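4. Fitting and levelling the table top

This section covers the Grondberg dining and work table in the 785 mm height. For the low version, see the separate sheet supplied with the Harb leg set.

4.1 Before you start

Leave the top in its wrapping in the room where it will be used for at least 20 hours. Keep it flat, on battens, and away from radiators.

Caution: the top weighs 39 kg. Two people are needed to lift it.

4.2 Fixing the top to the frame

1. Lay the top face down on a clean blanket.
2. Place the frame on the underside. The gap between the frame and the edge of the top must be equal on both long sides.
3. Insert the slotted brackets with the slots running across the grain.
4. Fit one screw and washer in the middle of each slot. Tighten by hand only.
5. Turn the table on to its feet. Do not drag it over on two legs.
6. Check the gap again, then tighten each screw by a further quarter turn.

Note: the screws must be able to move in the slots. Wood swells and shrinks across its width with the seasons, and a top that is held rigid may split. 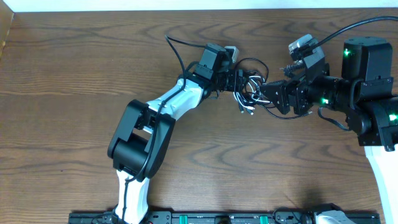

Oil is applied after levelling, using Urnolham clear oil or another oil suited to indoor furniture. Test it first on the underside. Work with the grain, and on a top with wavy figuring like the medium-brown one shown, follow the general run of the lines from end to end and ignore the smaller curves. Wipe off all surplus within the time stated on the tin.

Caution: oily cloths can catch fire by themselves. Lay them out flat to dry outdoors before disposal.

4.3 Levelling

1. Place a spirit level along the top, then across it.
2. Turn the adjustable foot at the lowest corner anticlockwise until the bubble is central.
3. Lock each foot with the thin nut - do not use the foot itself to lift the table.

If a foot reaches the end of its thread, fit spacer 129 from the Grundport accessory pack. Use one spacer per leg.

Check the bracket screws again after the first month of heating.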